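Chapter 11
Folding and Stacking

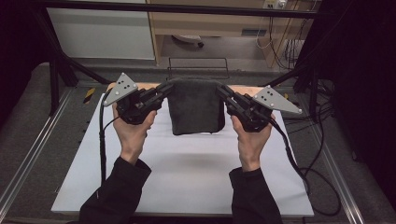
Noreen Ó Ceallaigh

Most people who come to work in a hotel linen room believe they can already fold a towel. They have been doing it at home for years, and their towels have gone into the airing cupboard and come out again without complaint. Then they are handed a trolley with 86 of them on it and a shelf that was built to the inch, and by the third stack the whole thing is leaning like a drunk at a bus stop.

A thick towel is the worst offender. Thin ones will lie down if you press them. A good heavy bath towel has opinions, and folded in a hurry it will puff up in the middle and show its ragged side to the guest. The dark ones are sold as forgiving, and so they are with stains, but every scrap of white fluff from the sheets will find its way on to them. Fold dark towels on a clean, plain surface and keep them away from the bed linen.

In this chapter we look at the three-part fold, which suits most shelves, and the roll, which suits managers who have been to a spa. We also cover how high to stack, how to turn a stack so the folded edge faces out, and how to carry one down a corridor while opening a door — a skill left out of the first edition, to the annoyance of several readers.

You will need a table at hip height, a flat board if the table top is rough, and a dozen bath towels of the same size. Towels weighing 700 grams each are ideal for practice. Beach towels are not, whatever your cousin has offered to lend you.

Before you start, read again the notes on drying in Chapter 10. A towel folded damp will smell by morning, and no fold in this book will help it.

Key words: selvedge, pile, face edge, block stack, par level

11.1 Finding the face edge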